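Zillumard avec des enfants : quelle plage hors saison ?

Bonjour, on part trois jours à Zillumard, petit budget, deux enfants (pas grands nageurs). Quelle plage choisir ? J'hésite entre celle du port et Kirui. Et pour se garer ? J'ai lu tout et son contraire. Merci d'avance 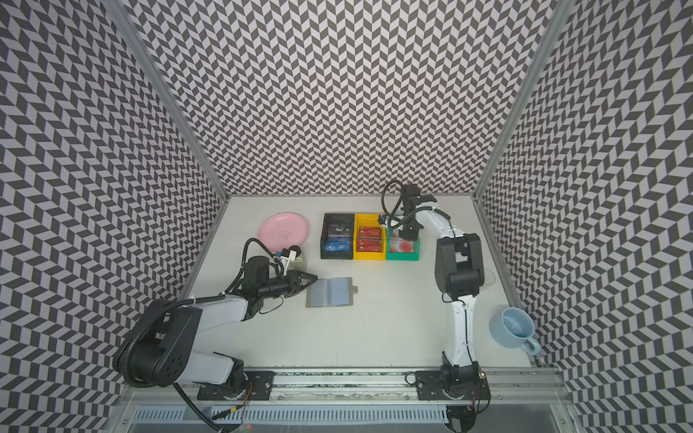 Deux bras robotisés sur une table blanche

Réponse 1
Kirui sans hésiter. Sable fin, pente douce, les petits ont pied longtemps. Par contre parking payant même en mars, et la buvette ferme quand elle veut – prévoyez le pique-nique. Celle du port bof, galets + odeur de gasoil.

Réponse 2
port très bien nous on y va tout les ans

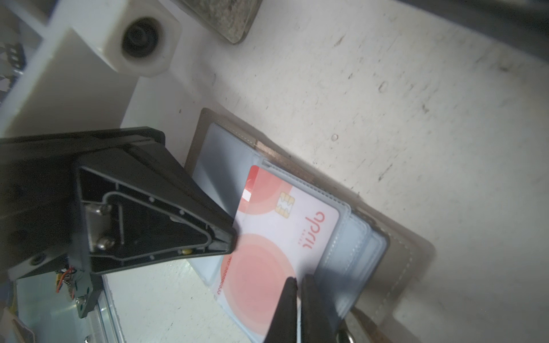

Yesenia Cuautle

Réponse 3 – 12 avril 2018
Pas d'accord pour le port, les galets c'est seulement côté jetée. De l'autre côté c'est correct, et gratuit. Pour Kirui, évitez le parking du haut, prenez le bus 59 depuis la gare, arrêt Grelholm, puis le sentier. Comptez 30 minutes en tout, un peu plus avec une poussette (il y a des marches à la fin). Attention au vent l'après midi, ça souffle vite. Le matin c'est parfait.
Ah et les horraires du bus changent aux vacances, vérifiez avant.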